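Notebook, manipulation cell, bench 2
January 17, 2018

Carried on with the bench rules for kitchen-appliance tasks. The old sheet was written for cold objects (blocks, cups, cloths) and says nothing useful about mains leads, steam or glass. Draft 3 of the Sultatetti procedure is meant to cover this and will replace the sheet once both shifts have read it.

Points settled this morning:

Appliance runs cold for all arm work. No water in the base, plug out of the wall, plug laid where the operator can see it. A switch on the appliance does not count as isolation.

Speed cap with a person inside the taped line: 70 mm/s at the fingertip. Outside the line, up to 199 mm/s, set in the controller and not by hand on the pendant. Seler had the cap stored per task, so it could be lost when a task was copied. It is now stored per bench. Check it after every restart and write the value down.

Grip force limit for handles stays as before. For glass, use the lower profile. Do not edit the profile on the bench; make a new one and give it a number.

Fingers fully open before any approach to a handle. Approach from the side, stop short, look at the wrist camera view, then close. If the lead comes between the fingers and the handle, back out along the same path. Do not try to push the lead aside with a finger.
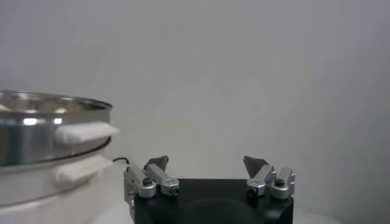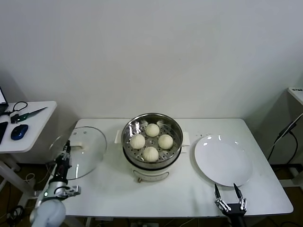 Lid rule. The draft said "lid to be placed clear of the arms", and no two people will read that the same way. Changed to: lid goes down on the table on the marked side, and neither arm crosses over it while carrying anything. If the lid has to be moved by a person, both arms are paused first and the pause is confirmed on the screen. Same wording now used for plates.

Cable rule. Two parts, because the draft mixed them up. Appliance lead: runs off the back of the table, never across the front edge. Floor cables: tied or covered wherever a person walks to reach the stop button. The second part is not being kept to at present. Ordered more cable cover under the Ostent account.

Hand tools stay off the working table. The side desk is allowed, but anything with a point or a blade goes back in the drawer before the arms are enabled. Add to start-up checklist, after the stop button test.

Stop button test: once per session, both arms, with the arms moving slowly and the grippers empty. The draft had it once per day. Changed, as the bench is often handed over at midday.

Logging. Every stop gets a line in the log, including stops that were only caution. Run 357 has a stop with no reason entered and cannot be used for the Mendonça comparison until someone fills it in. Proposed rule: no reason, no run. The reason may be short ("lead in path", "poor grip, lower handle").

Food items. The draft is silent. For now: whatever is used on the bench is not eaten afterwards, and is binned at the end of the session. Finger pads wiped before and after. Need to check that the cleaner we have does not attack the pad material; data sheet requested.

Still open:

Whether the lower handle needs its own approach height. It sits directly under the upper one, and the present rule only says "handle".

Whether the taped line should move out on the cabinet side. Measure reach with both arms extended before deciding.

Wording for handover between shifts. Present text runs to a full page and will not be read.

Next: clean copy of draft 3, print for the bench, take the old sheet down the same day so that two versions are not up together.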